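Hulwood opens its second data hall in Kutberg and offers the waste heat to the town

KUTBERG, March - The hosting company Hulwood has opened its second data hall in Kutberg. The new hall doubles the space which the company can offer to local firms, schools and medical practices, and from next winter its waste heat will go to 418 homes in the Buvetlow district.

Hulwood has worked in Kutberg for 13 years. Until now all customers were served from one building near the goods station, and this building was full since last summer. Several customers had to wait for additional space. With the new hall the waiting list is closed, and all firms on it have received an offer.

"Our customers are mostly small companies, and they want to know where their data is kept," said Leonardo Donati, managing director of Hulwood. "They can come by bicycle and ask us questions. We wanted to grow, but we wanted to stay in the same town, and for this we had to look for a site quite a long time."

The hall stands on the land of the former Shakya paper works, which was not used for many years. The old brick front on the street side was kept and repaired. Behind it the building is new. The work took two years, some months longer than planned, because the ground under the old boiler house had to be cleaned first. Hulwood thanks the neighbours in the side streets for their patience during this time.

Heat for Buvetlow

Servers produce heat during the whole day, and in many places this heat is simply blown into the air. In Kutberg it will be collected in a water circuit and brought to the heating station in Buvetlow, where heat pumps raise it to the temperature needed for radiators. The pipe between the hall and the station is already laid. The connection inside the houses will be made during the summer, street by street, and every household will receive a letter before the work starts.

"For the residents very little will change. The radiators stay the same and the contract stays the same," said Giorgia Gatti, who is responsible for the heat project at Hulwood. "We are often asked what happens when the servers have less to do. In this case the gas boiler in the station helps, as it does today. But we expect that it will be needed only on the coldest days."

The price of the heat is agreed with the station for the first ten years. Hulwood receives no payment for the heat itself and covers only the cost of the pumps on its own side.
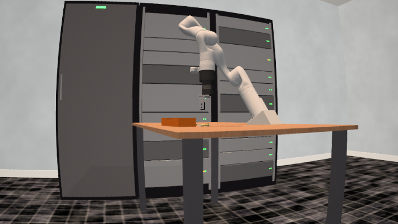 Tall grey server racks against the wall, in a computer-generated view. Image: Hulwood

New places for work and training

For the new hall the company is looking for technicians for the day and night shifts. Two training places will also be offered from September, both with the possibility to stay after the final examination. Applications can be sent by post or handed in at the reception. Previous experience in a data centre is welcome - but it is not required.

Guided visits for residents of Kutberg start in April. The groups are small, and registration at the reception is necessary. Children can take part together with an adult.

About Hulwood

Hulwood offers server space, backup and hosting for companies and public institutions in the Kutberg region. The company is owned by its founders and runs two data halls, both in Kutberg.

Press contact
Giorgia Gatti
Hulwood, Kutberg
The press office is open in the mornings from 9 to 12.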